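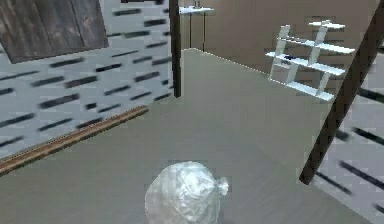
[garbridge-users] Re: Watchdog does not stop the arm after a scene reset

From: Ginette Kennedy
Date: 11 February 2018
To: garbridge-users

I can reproduce the fault Đỗ reported, and it is in our code. The command watchdog in the Latstead controller can be silently disabled by a scene reset. Anyone running the same controller build on a real arm should read the section on hardware before the next powered run.

Đỗ's message, trimmed:

----- Original message -----
From: Đỗ
Subject: Watchdog does not stop the arm after a scene reset

I am running the pick tasks in the Garbridge room scene, the one with the brick walls and the white shelving, with the plastic bag and the chest as targets. If the planner process dies soon after a reset, the arm keeps going at the last commanded velocity. I expected a stop after 50 ms without a command. In the worst case the tool went down through the bag and kept pushing against the floor until the joint limits ended it.

It does not happen every time. If I restart the whole simulator between episodes I have never seen it. I first blamed the contact model for the bag, as I had changed the stiffness, but I get the same thing with the chest.

Is there a setting I have missed? The log says "watchdog: armed" throughout.
----- End of original message -----

No setting has been missed. The log line is also wrong, and I will come back to that.

Test

I ran 200 episodes on the Cloltcombe machine, alternating the bag and the chest. In each one I let the arm start its approach, then killed the planner at a random moment. The simulator was left running and the scene was reset between episodes in the usual way. A pass was zero commanded velocity within the timeout.

The arm failed to stop in time in 76 of them. Failures were spread over both targets. Đỗ's stiffness change makes no difference and can stay in.
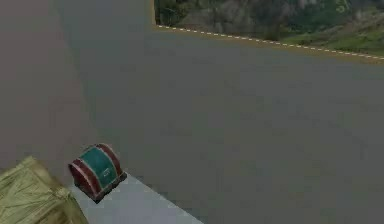
Chest target on the pale slab, Garbridge scene.

Cause

The watchdog stores the time of the last valid command and compares it with the current time on every control tick. Both values come from the simulation clock. A scene reset puts that clock back to zero, but the stored time is left alone. The age of the last command is then negative, and a negative age is never greater than the timeout.

A fresh command overwrites the stored time and puts things right, so a normal episode hides the fault. The trouble comes from the velocity bridge. After a reset it republishes its last message with the old stamp, and the controller takes the stamp from the message instead of the time of arrival. If the planner dies before its own first command gets through, the arm moves on the republished velocity and the watchdog waits for the clock to catch up with the previous episode. The longer the previous episode, the longer the wait.

That also fits what Đỗ saw with a full restart. The bridge then has no old message to send.

The "armed" text is printed from the configuration file at each status report. It has no connection with the state of the timer. I have opened a separate ticket for it, as other status lines in that file are built the same way.

Hardware

A real arm has no scene reset, but the same comparison is used, and the clock there is the host's wall clock. If the time service steps the clock backwards while the arm is live, the watchdog is off until the clock has made up the difference. I have tried this on the bench at Cloltcombe with the drives unpowered, and the timeout did not fire.

The hardwired emergency stop does not pass through this code and is unaffected. The software stop button in the operator panel is affected if it relies on the bridge, as it does in the default launch file. Until you have the patch:

1. Stop the time service from stepping the clock while the drives are enabled.
2. Keep one person at the hardwired stop for every powered run.
3. Do not treat the "armed" status line as evidence of anything.

Fix

The patch on the watchdog branch makes three changes. The age is measured on a monotonic clock from the time of arrival. A negative age counts as a fault and commands a stop. The bridge clears its last message on reset and sends nothing until a new one comes in.

In simulation the monotonic clock is a count of physics steps since the process started, which a scene reset does not touch. If you run slower than real time, the timeout still means simulated milliseconds, as before.

I repeated the same test with the patch, using the same seeds, and had no failures. I have not tested it with more than one arm in the scene. Multi-arm setups keep one watchdog per arm but share a bridge, and I would like somebody with such a setup to try resets while only one planner is running.

Đỗ, could you run your original script against the branch and post the log, including the bridge output? Please keep your stiffness values as they are.

The release planned for June will carry the fix in any case. I would prefer to put out a point release before then, once there is a second set of results.

Ginette Kennedy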